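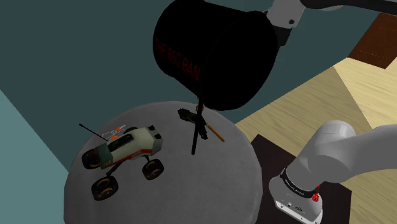 **Figure 3.** Toy vehicle on a round gray surface, computer rendering.

### 4.2 Sorting task and scoring

The second study asked whether people who put household goods into groups do so by use, by material or by the room in which the goods are kept. Earlier work on free sorting has mostly relied on printed word cards. Word cards are cheap and easy to shuffle, but they leave the reader to supply a typical member of each class, and two readers may supply very different ones. We therefore paired each word with a picture in one condition and left it bare in the other. Toys were kept in the set on purpose. In the pilot they were the class most often split across groups, and a picture such as the one in Figure 3 leaves open whether the item belongs with vehicles, with playthings or with things kept on a table.

Participants were recruited in Nevotthorpe through the mailing list of the town library and through notices in two grocery stores. Sessions began in January and ran on weekday afternoons. Each participant sorted one full deck. No limit was placed on the number of groups, and a group could contain a single card. Participants were told that there was no correct answer and that they could move cards between groups until they said they were done. They then gave each group a short label in their own words.

A total of 2,410 group labels were collected. Labels were entered as spoken, including hesitations, and were then reduced to a standard form by the first coder, N. Shehu. The reduction removed articles, plurals and filler words but kept adjectives, so that "kids' stuff" and "old kids' stuff" remained distinct. The second coder, M. Bhardwaj, worked from the untouched labels and had no access to the deck condition. Disagreements were settled by discussion after both passes were complete. The coders used 16 categories, listed in Appendix B, of which three were added after the pilot.

After reduction, 1,672 labels could be assigned to one of the three main bases of sorting (use, material, room). The remainder fell into the minor categories or could not be assigned. Labels naming an owner ("my husband's", "the children's") were the largest of the minor categories. We had not expected ownership to appear in a task where the cards showed goods that belonged to no one the participant knew. Several participants appear to have treated the deck as the contents of a single imagined house and to have divided it among the people living there.

Sorting distance between two cards was defined as the share of participants who placed them in different groups. This measure is simple and has a known weakness: it treats a large, loose group and a small, tight one alike. We also computed the weighted form used in the Semwal procedure, in which a shared placement counts for more when the group is small. The two measures ordered the card pairs in much the same way. Where they differed, the cards involved were nearly always from the toy or garden classes, and the weighted form placed them closer together. Results below are reported for the unweighted form unless stated otherwise.

### 4.3 Effect of pictures

Adding a picture reduced the use of room labels and increased the use of material labels. The change was clearest for kitchen goods. With words alone, a bowl, a dish towel and a stool were commonly placed together under a label naming the kitchen. With pictures, the stool tended to leave the group and join other furniture, and the towel joined bedding and clothing. The bowl stayed with other dishes in both conditions.

Toys showed a different pattern. The word "truck" on a bare card was placed with "bicycle" and "car" by most participants. The matching picture card, which showed a small model, was placed with dolls and blocks. This is a change in what the card refers to as much as a change in the basis of sorting, and the two effects cannot be separated with the present deck. A later deck should contain the label "toy truck" in both conditions. For this reason the toy cards are left out of the analysis in Table 5, and a version that includes them is given in Appendix C.

Picture cards also took longer to sort. Part of the added time came at the start of the session, when many participants spread the whole deck out before forming any group. In the word condition it was more common to work from the top of the pile. We did not record the order in which groups were formed, and the point rests on session notes alone.

### 4.4 Comparison with the Erano deck

The Erano deck contains 700 word cards, far more than one person can sort in a sitting, and is normally given in parts. We compared our word condition with the published distances for the cards common to both decks. Agreement was good for furniture, dishes and clothing. It was poor for tools. The Erano deck includes many trade tools that ours lacks, and a hammer sorted among chisels and planes is likely to be seen differently from a hammer sorted among spoons and lamps.

Distances were computed in Binora, with default settings except for the handling of single-card groups. By default the program drops them. We kept them, as a card left by itself is a judgment that it differs from all the others, and dropping it would lower the distances for exactly those cards that participants found hardest to place.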